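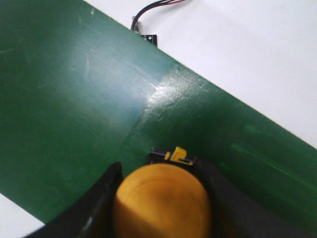

Getting the House Ready for Two Weeks Away, and Coming Back to It

We go away once a year for a long trip, usually in February, when the flights are cheap and the garden doesn't need us. What follows is the list I work from, written out in full. It covers the kitchen, the plumbing, the luggage and the first evening home. Most of it takes an afternoon if you start early enough.

The refrigerator

Start eating it down ten days before you leave. Don't do a normal grocery run in the last week. Buy milk in the smallest carton and bread by the half loaf.

Two days out, take everything off the shelves and sort it. Mustard, ketchup, pickles, soy sauce, jam and hard cheese in a sealed bag will all keep. Opened milk, cream, cooked rice, cut fruit, salad greens, fresh fish and any leftovers will not. Soft cheese goes to a neighbor or into a tart. Eggs with three weeks left on the carton can stay.

Wipe the shelves with warm water and a spoonful of baking soda and dry them with a towel. Check the rubber seal on the door while you're down there. Crumbs in the folds keep it from closing all the way, and an old toothbrush gets them out.

Leave the refrigerator running. If you'll be gone more than a month and want to switch it off, empty it and the freezer completely, dry both, and prop the doors open with a rolled towel. A closed refrigerator with no power will smell of mildew when you get back, and the smell is hard to shift.

The freezer

Fill a small cup with water, freeze it solid, and set a coin on top of the ice. Put the cup back in the freezer. If the coin is at the bottom when you come home, the power was out long enough to melt the ice and you should throw the food away. If it's still on top, the ice never melted. I also write down the clock time on the stove before leaving. Ours goes back to a blinking 12:00 after any outage.

Pack the gaps in a half-empty freezer with bottles of water, three-quarters full with the caps loose until they freeze. A full freezer holds its cold longer.

Freeze one meal for the night you return. Ours is bean soup in a flat bag, which thaws in a pan in the time it takes to carry the suitcases upstairs.

Drains, traps and the disposal

Run the garbage disposal with plenty of cold water, then grind half a lemon. Take out the rubber splash guard if yours lifts out and scrub the underside. It is usually the worst-smelling thing in the kitchen.

Pour a quart of water down any drain you don't use much, such as a basement floor drain or a guest shower. The water in the trap is what keeps sewer gas out of the house, and in dry heated air it evaporates. A tablespoon of cooking oil on top slows that down in a floor drain.

Run the dishwasher empty on hot, clean the filter, and leave the door open a crack. Do the same with the washing machine. Front loaders especially need the door left ajar and the gasket wiped dry.

Water and heat

Turn off the main valve if you can. If something in the house needs water while you're gone (a boiler with an automatic feed, a sprinkler system), close the valves to the washing machine, dishwasher, toilets and sinks one at a time instead. Washing machine hoses are a common cause of floods in empty houses. Look at yours, and replace any rubber hose that bulges or has cracks near the fitting.

After closing the main, open a faucet on the lowest floor until it stops running, then close it again.

Set the water heater to its vacation setting if it has one. In winter, don't turn the house heat off. We leave ours at 55 and open the cabinet doors under the kitchen sink, which is on an outside wall. Marius Zamfir next door comes in on Wednesday to look around, and I leave him a note taped to the inside of the basement door saying where the main valve is and which way it turns.

Trash and pantry

Take the trash out the morning you leave, after breakfast. That includes the bathroom baskets and the compost pail. Wash the kitchen can, dry it, and put in a fresh bag with a little baking soda in the bottom.

Go through the potatoes and onions. One soft potato will ruin the bag and stink up the whole pantry. Bananas can be peeled and frozen.

Put flour, rice and cereal into jars or tins with tight lids. Pantry moths need only a folded paper bag to get started.

Plants

Water well the day before and let the pots drain. Move them back from south windows. For the two or three thirsty ones, push one end of a cotton cord a couple of inches into the soil and drop the other end into a jar of water set a little higher than the pot. Test this a week ahead, because some cord doesn't wick at all. Succulents want nothing.

Suitcases

Open them a few days before you pack. If they smell of the closet, vacuum the lining, wipe it with a cloth wrung out in one part white vinegar to four parts water, and leave them open near a window. Stubborn ones get a tray of baking soda inside overnight with the lid closed.

Stiff zippers loosen up if you run a plain wax candle or a graphite pencil along the teeth. Spin the wheels and pull out any hair and thread with tweezers. A drop of silicone spray on the axle quiets a squeak. Don't use cooking oil, which collects grit.

Weigh the packed bag at home. Stand on the bathroom scale holding it, then without it, and subtract. Ours tend to come out at 41 pounds going and a good deal more on the way back, so I leave room.

Put anything that could leak in a zip bag. For screw-top bottles, take off the cap, lay a square of plastic wrap over the opening and screw the cap down over it. Squeeze a bit of air out of soft bottles first. Pack shoes in old pillowcases - they wash better than shoe bags.

A small kitchen kit is worth the space if you're renting an apartment. Mine is a paring knife with a cardboard sleeve (checked bag only), a vegetable peeler, a bottle opener, salt in a pill bottle, two clothespins for closing bags of chips and coffee, and a flat rubber sink stopper. The stopper also lets you do laundry in any bathroom.

Washing clothes on the road

Use lukewarm water and less soap than you think, a teaspoon for a sinkful. Rinse twice. Lay each piece flat on a dry towel, roll the two up together and kneel on the roll. A T-shirt done this way will dry overnight on a hanger in most climates. Near the ocean in summer it may take two nights.

Sunscreen stains on collars turn rusty in hot water with a lot of iron in it. Rub in dish soap while the cloth is dry, wait ten minutes, then wash cool. Keep chlorine bleach off them, as it makes the orange set.

The last hour

Unplug the toaster, coffee maker, kettle and anything with a charger. Check the stove knobs by touching each one. Lock the back door, then try the handle. I say these out loud, which my family finds tiresome, but I have never had to turn the car around for them.

Coming home

Leave the suitcases in the garage, on the porch or in the bathtub until they're unpacked. If you've stayed anywhere you had doubts about, put all the clothes straight into the dryer on high for 30 minutes before washing, and go over the seams of the suitcase with a flashlight and the vacuum crevice tool.

Open the main valve slowly, a quarter turn at first, with one faucet open upstairs to let the air out. It will spit. Let the cold water run a few minutes before drinking any, then flush each toilet and run each shower. Turn the water heater back up.

Look at the coin in the freezer. Smell the refrigerator. Empty the sand out of shoes over the trash can and not the sink, and shake beach towels outdoors before they go in the washer.

Start the soup.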